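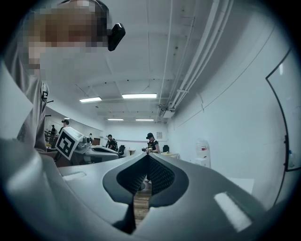

Home Visitor information Trails and parks Reviews Contact

Search this site Enter keywords Go

Equipment Review: The Tovum Folding Trail Bench

November 2018

The Treditley Parks and Trails Association looks after the creekside path between the old mill dam and the lakeshore. Visitors have asked for more places to sit along the upper section, where the ground is uneven and permanent benches cannot be installed without disturbing the bank. The Association bought two Tovum folding benches for use on guided walks and at the bird-viewing area, and this review sets out what was learned over the season.

The bench was chosen from a short list that also included a heavier model from Rusu. Beca Kneath, who coordinates the walks program, made the final selection on the basis of weight and folded size.

Description

The Tovum is a two-person bench with an aluminum frame and a slatted seat of treated ash. It weighs 11 kilograms and folds flat along the centre line, with a carrying strap fixed at one end. The legs can be set independently to suit sloping ground. The rated load is 900 newtons for each seat position. Two larger adults sitting together may come close to this limit, and walk leaders were asked to keep it in mind.

The colour is a dull green that sits well against the willows. A grey version is also sold.

Setting up

One person can open the bench in less than a minute after a little practice. The centre hinge locks with a sliding collar. Early in the season two leaders reported that the collar had not seated fully, and the bench sagged when weight was put on it. There were no injuries. A strip of yellow tape was applied beneath the collar so that its proper position can be checked at a glance, and the fault has not been reported again.

The leg adjustment is less satisfactory. Each leg is held by a spring pin in a row of holes, and the pins are stiff. Mererid Owen, who led most of the June walks, found them difficult to release with cold fingers on early mornings. Grit from the path also works its way into the holes, and the legs should be rinsed after use near the gravel bar.

Use on the trail

The benches were carried on 20 guided walks. On the level stretch below the footbridge the strap was comfortable enough for one carrier. On the climb to the lookout the load swings against the hip, and leaders took turns. A padded strap would help a good deal, and the Association has since fitted one from Zirnalura to each bench.

Seat height suited most visitors. Older walkers asked for armrests, which the manufacturer does not supply for this model. The slats drain quickly and did not hold water after showers. At the viewing area, where the ground is soft, the small round feet sank into the turf until wooden pads were placed beneath them.

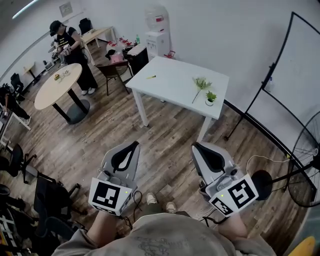

Durability

After one season the frame is sound. The finish on the slats has faded on the bench left at the viewing area and will need a coat of oil before spring. One rubber foot was lost and has been replaced at our own cost. The hinge shows light scratching where the collar slides, with no play in the joint.

Recommendation

The Association considers the Tovum suitable for guided walks on gentle terrain and for temporary seating at events within 100 metres of a parking area. It is not recommended for unattended use on slopes, given the need to check the collar each time the bench is opened. Groups planning longer carries should budget for a better strap.

Both benches will remain in service next year. Community groups holding a park permit may borrow them by writing to the Association office, and are asked to return them clean and dry.

This site uses cookies to remember your preferences. By continuing to browse you agree to their use. Accept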